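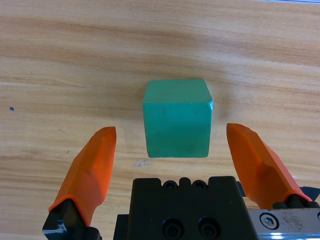

Fig. 4. Green cube between open fingers, ready for the close test.

4. First pick, Goltus bench kit with Soltovel controller

Do sections 1 to 3 first. If homing hasn't been run since power-up, go back and run it. The close test will refuse to start otherwise and you'll get code 17.

You need: the arm, bolted down. Cubes from the small bag. Roll of black tape. Table clear of cups, pens, phones.

1. Switch on at the wall, then at the controller. Wait for the beep.
2. Set speed to 3. Leave it there for the whole of this section.
3. Press OPEN. Fingers go out to full width.
4. Put a cube on the table and jog the arm untill the cube is between the fingers, clear of both.
5. Look at it on the wrist camera view, not from the side. Gap left and right should look the same.
6. Press CLOSE TEST. Fingers come in, touch, stop. No grinding.

Note: older kits came with the grey Clulier fingers. Same screws, shorter reach. Lower the pick height one step if you have those.

CAUTION: keep hands out from between the fingers whenever the controller light is on. The stop button cuts the motors but the fingers can still coast a little.

Cubes that have been used a while get chipped and scuffed. Fine for picking. If you're using colour sorting as well, re-teach the colour when the paint gets bad. 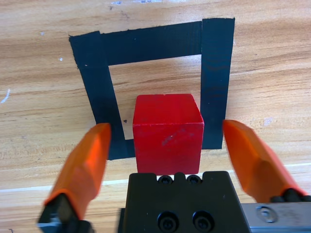
4.2 MARKING THE DROP ZONE

Four strips of black tape, stuck down to make a square. Bigger than the cube inside, that's the only rule. Doesn't have to be neat, ragged ends and overlaps are ok, the controller only uses the position you teach it. The tape is for you.

1. Stick the tape. Press the corners down so a finger can't catch one.
2. Put the red cube down at the square and bring the arm over it, fingers wide open.
3. Check the cube is centred between the fingers. Centred in the tape is a seperate job, do it after.
4. Press TEACH, then DROP. Two beeps means stored.
5. Jog straight up. Don't go sideways at table height, you'll knock the cube.

A cube hanging over the tape line counts as a miss in the Nyitrai scoring sheet. For set-up it doesn't matter.

4.3 Empty run

Take the cubes out of the gripper's path. Fingers open. Press RUN EMPTY and let the arm go through the full cycle once with nothing to hold.
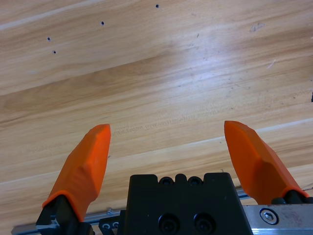
Watch the table clearance while it does this. Fingertips should never touch the wood. If they do, press STOP, raise Z by one step, start the empty run again from the beginning.

Strong light off a shiny table can wash out part of the camera view. Move the lamp or pull the blind. Old holes and scratches in the worktop are no bother unless you've switched on mark finding (menu 6, off by default).

Two clean empty runs in a row, then carry on.

4.4 Pick with load

1. Yellow cube on bare table, outside the square.
2. Teach it as PICK. Same as you did for DROP.
3. Grip force to 100. Higher marks the cubes.
4. Press RUN ONCE.
5. At the hold pause, check the grip. One finger on each side, cube level. 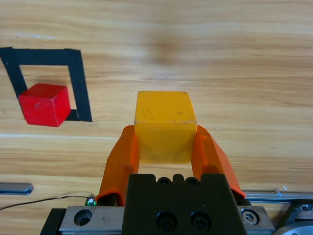
The pause lasts until you press RUN again, so take your time. Cable check now too: it should have some slack and not run under the rail. If a cube is already at the drop square move it away before you press anything, the arm won't go round it.

Cube slips on the lift: wipe the fingers with a dry cloth, try again. Still slips, force up by one step. Cube twists: fingers not level, see 3.5.

Code 647 at this point means the grip closed on nothing. Re-teach PICK.

CAUTION: never loosen the finger screws with a cube held. Open first, power off, then tools.

When you've had a good pick and drop, press and hold SAVE. Speed can go up after that, one step at a time. Section 5 for sorting.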